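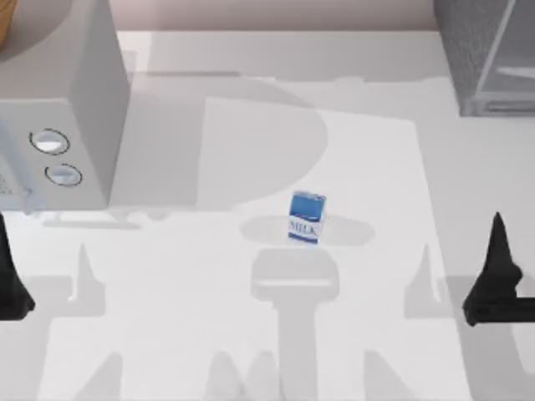
Collecting Demonstrations for Two-Arm Tasks in a Simulated Kitchen
Final report, second-year group project, Turnley School of Engineering
Nuria Prieto, Barnabás Somogyi, Rafsan Roy
Supervisor: Orsolya Bíró

1. Aim

The group was asked to build a set of demonstrations that could be used to train a policy for two robot arms. A demonstration means one full attempt at a task, driven by a person, with the camera views and the joint positions stored together. The training itself belonged to another group, led by Kadir Altıntaş, and their program is called Astby. Our part ended when the recordings had been checked and handed over.

We worked only in simulation. The department has a pair of real arms but they were booked until April, and the supervisor wanted the recording method sorted out before anyone used them.

2. Setup

The simulated table has a microwave on it with a basket on top, and a milk carton that can be placed in different positions. The two arms reach in from opposite sides. Each arm is moved by a hand controller on the desk, one for the left hand and one for the right. Squeezing the trigger closes the gripper.

Recording was done with Tiltell, the department's own recording program. It saves 10 frames a second from each camera. There is one overhead camera and one camera on each wrist. We first tried a higher rate but the computer could not keep up when both arms were moving, and some frames were saved twice. Rafsan found this by plotting the joint positions and seeing flat steps in the line. All of the early recordings made at the higher rate were deleted.

We had three tasks:

Carton: take hold of the milk carton with one arm, lift it, and pass it to the other arm.
Door: pull the microwave door open by its handle.
Knob: turn the upper knob on the microwave and let go.

3. How a session was run

Two people sat at the desk. One drove the arms and the other started and stopped the recording and wrote the notes. We changed places every half hour. At first the driver also handled the recording, but this meant putting a controller down at the end of each attempt. The arm then sagged a little in the last frames, and the learning system would have copied that.

Before each attempt the carton was moved to a new start position chosen by the program. The driver was not told the position in advance and had to wait for the view to load. The arms always started from the same pose.

Most sessions took place after 6 pm in the Filali Room, when the workstations were free.

4. Camera views

The overhead view was the easiest to drive from, because both grippers and the carton can be in it together. Its weak point is depth. From above it is hard to judge how high a gripper is over the table, and in the first week the driver often closed the fingers too early. We learned to use the shadows for this. As the gripper comes down, its shadow moves in towards it.

The wrist views are harder to read. The camera sits close to the fingers, so one finger fills part of the view and the rest depends on where the arm is pointing. In many frames there is no object to be seen, only the table, the wall and the shadows.

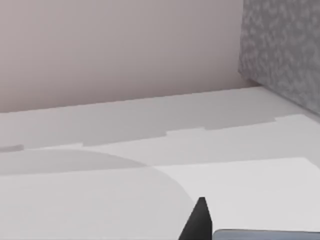
We discussed whether frames like these should be taken out. Barnabás wanted to cut them, as they made the files larger and did not show the task. Nuria wanted to keep them, as the arm will pass through the same views when it is running by itself and should have seen them before. We asked the other group and they preferred whole attempts with nothing removed. All wrist frames were therefore kept.

Shadows were a second question. The simulator has a single strong light by default, and the shadows fall across a large part of the table. We were worried that Astby would learn the shadow of the arm as if it were an object. Half of the carton recordings were made with the light moved to a different place. The door and knob recordings all use the default light – we ran out of time to repeat them.

5. The microwave tasks

These took longer than planned. The door handle is slender and upright, and the fingers have to go one on each side of it. If the wrist is turned even slightly, a finger touches the door panel first and pushes the arm away. Rafsan's method was to stop short of the handle, turn the wrist until it looked straight, and then go forward slowly. Attempts done this way are longer but steadier, and we all used it in the end.

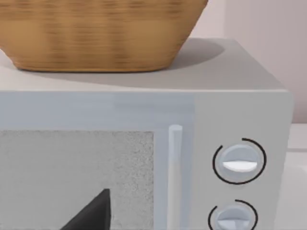 Figure 3. The microwave at close range, with the basket on top and the two knobs to the right of the door handle.

For the knob task, the driver grips the raised part across the middle of the knob and rotates the wrist. The two knobs are one above the other and look nearly the same from close up. In some attempts the driver turned the lower one by mistake. Those were marked as failed even when the movement was good, as the task was defined as the upper knob only.

The basket caused trouble too. It had been put there as scenery, with no part in any of the tasks, but the left arm could knock it when coming in high over the microwave. We did not fix it in place. Any attempt in which the basket moved was marked in the notes.

6. Checking

Every recording was played back by someone other than the driver and given one of three marks: good, usable or failed. A usable attempt reached the goal but had a pause or a second try at the grip. Failed attempts were stored in a separate folder and not deleted, in case they are useful later.

The final set has 980 recordings marked good or usable. Of these, 68 were set aside for testing and not given to Astby during training. They were picked by the program and cover all three tasks.

We also cut the carton attempts into shorter clips (reach, lift, pass), which gave 2064 clips. The cutting was done automatically, using the moment when the gripper closed. It goes wrong when the driver opens the gripper and closes it again, and we corrected those clips by hand.

7. Problems and remaining work

The set is uneven. Carton attempts are quick to record and there are far more of them than of the door. Each driver also has habits. Barnabás nearly always picks up the carton with the right arm, and Nuria lifts it higher than is needed. We noticed this late, and the notes do record who was driving, so the other group can balance the set by driver if they want to.

The notes themselves should have been typed into Tiltell from the start. We kept them on paper for the first sessions and copying them over took two evenings. A few basket marks may be missing from that period.

The next group should record the door task again with the light moved, and should agree on what counts as usable before the first session. The recording guide is in the project folder, together with the settings file for the hand controllers.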